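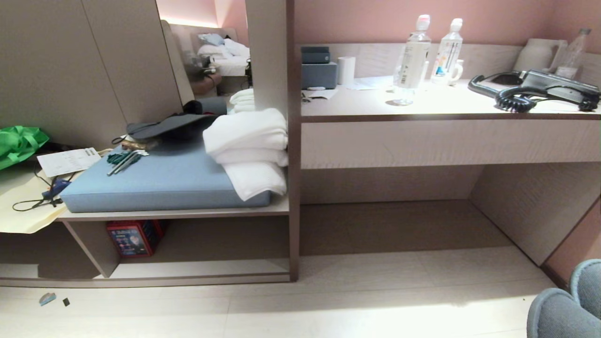 WINOTVILLE, May

Six of us took the early bus to the Fliltau paper mill for its open day and stayed two nights in Winotville, as the mill is 106 miles from home and the first tour starts at 8 a.m. The hotel was plain and quiet. Breakfast began at six, which suited us.

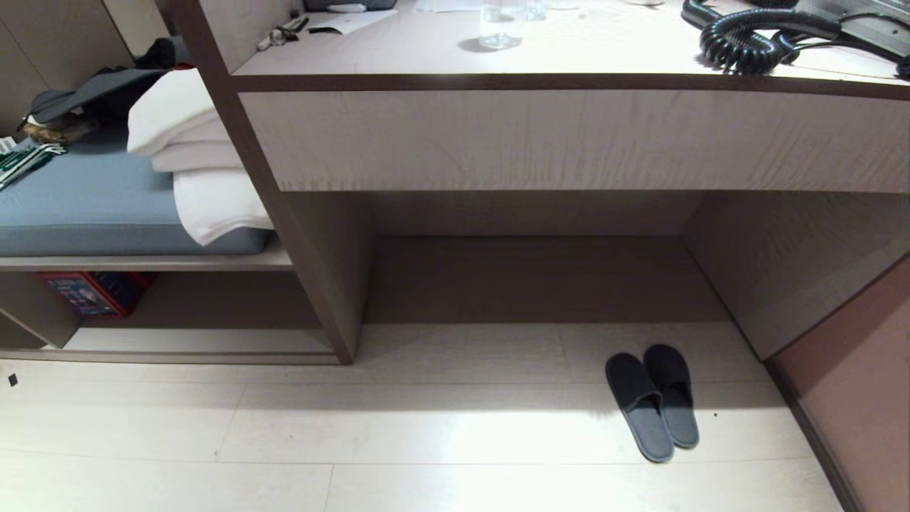
Grurnari Bookbinding Club – Visits

Our guide was Ludger Steinbach, who has worked on the number two machine most of his life. He took us through the pulp hall first. It is loud in there and you need the earplugs they hand out at the gate. The machine runs at 1,581 feet a minute on book paper and slower on cover stock.

Hạnh Lò asked about grain direction on the short rolls. The answer was that all sheets are cut grain long unless the order says otherwise, and small buyers can ask for grain short from 200 sheets up. Vy Tăng bought a pack of the cream laid at the mill shop.

The afternoon was the sample room and the old finishing shed, where the Araújo cutter is still used on Tuesdays. Sang Đặng wanted to see it run, but we were there on the wrong day.

Parking is free. Wear closed shoes – they do turn people away. Nhi Bạch has the sample book and will bring it to the next meeting.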